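ok so a few people asked how the no-phone dinners are going. short version: we're on month two and I have a lot to say, so, thread

Background: in January I looked at my screen time and it was bad. Like 340 pickups in one day bad. I wasn't even busy that day! I was home with a cold!

My first idea was to delete everything. Lasted until lunch. Then I tried one of those lockbox apps (Flitevia, if you're curious) and I just learned how to get around it, which took me maybe four minutes

What finally stuck was smaller. Phones go in the drawer by the front door when the food comes out, and they stay there until the dishes are done. One meal a day. Weekends too

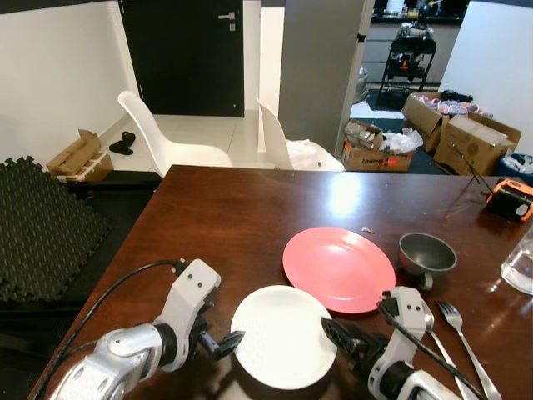
The first week was so awkward, you guys. My husband and I have been married a long time and we sat there chewing like strangers on a train. At one point he asked me what my favorite river was. I don't have one!! I said the Drultura and he said that's a reservoir

Second week got easier. The kids started telling stories with actual middles in them. My oldest has apparently been in a feud over a library book since fall and I had no clue

Somebody asked about looking stuff up. We keep a notepad now and write down whatever we're arguing about, then check after. Current list includes how long geese live and whether Barua was the name of our old dentist or the street he was on (street. I was wrong)

Credit where it's due, I stole the drawer thing from Dušan Vondráček's newsletter. He does breakfast too. I'm not there yet, I need the weather and the crossword with my coffee, leave me alone

Last time I checked I was down to 256 pickups. Still a silly number! But I read a whole paperback last month and I can't remember when I last did that

To the person asking about on-call jobs: my sister is a nurse and she leaves her ringer on in the drawer. If it rings she gets up. Works fine for them

Anyway, drop your dinner questions below, we're running low and I refuse to do rivers again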